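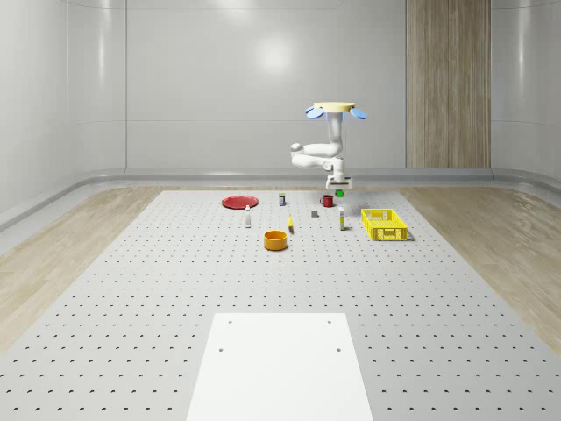

2018-02-21
Jui-lin Ho

Moved the tabletop set over to the new sim build (Sultorero) and started on the demonstrations for the cube task. Notes on what changed and what is still open.

Target for this batch is 1,000 accepted episodes. Teleop only, no scripted grasps. Abhishek and I agreed last week that scripted ones make the policy stiff at the approach, and I don't want to mix the two sources again until we can tag them properly in the index.

Task as written in the config: pick up the green cube, put it in the yellow basket, open the gripper, retract. The other items are distractors. Object poses are sampled once per episode from the seed in the header. Arm hangs from the overhead mount as on the Derudholm cell, so the joint limits file carried over without edits. The base frame did not. Z was flipped in the exported poses until I fixed the sign in the converter. Anything recorded before the fix is deleted, don't go looking for it.

Settings for this batch:
control rate unchanged
gripper command stored as a continuous value, no thresholding at record time
every view rendered after the fact from the saved state
distractors have full collision, including the plate

On that last one - the plate is a nuisance. When the sampler drops the cube right next to the rim, the fingers catch the plate on the way down and push it. I kept the episodes where the operator recovered and finished. Those are useful. I rejected the ones where the cube got pinned under the rim and the operator gave up.

Count at end of session: 1,120 recorded, 227 rejected. That leaves 893, so we are short of target by 107. Most rejects are timeouts. The next biggest group is cube released on the basket wall and falling outside. The success check was passing a few of these because it only compared x and y against the basket footprint. Added a height test and reran it over everything. The reject number above is after the rerun.

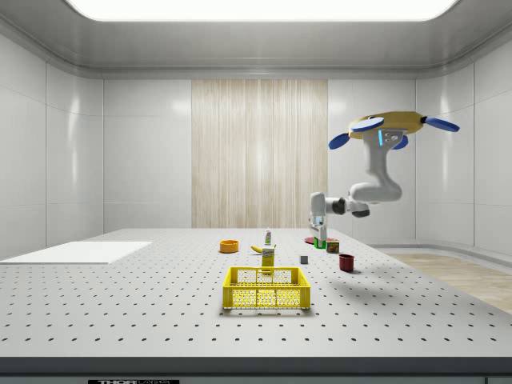
Do we need to re-record when the views change?
Only if the operator was driving from a view the policy will never get. The saved state is enough to render any other view, so a moved viewpoint costs render time and nothing else.

Operator differences show up in the data. I come down vertical from high above the cube. Abhishek comes in low and sideways, which is faster but clips the mug when it is close. Path lengths separate cleanly by operator ID. I am leaving both in and will check whether the policy averages them into something useless at the start of the descent. If it does, condition on operator ID or drop one of us.

Storage: shards are on the Fang disk under the batch name. The 2 shards with a bad header are in the quarantine folder. Contents look fine, the seed field is blank. Can be recovered by matching initial poses against the sampler output, low priority.

Open items
- record the missing 107, plus some margin for rejects
- Abhishek: friction on the finger pads. The cube slips during fast retracts and I think the value is too low
- sampler puts too few cubes on the far side of the basket, check the bounds
- decide on the held-out seeds before anyone trains on this
- Fuvville want a copy in March, they need the converter version in the readme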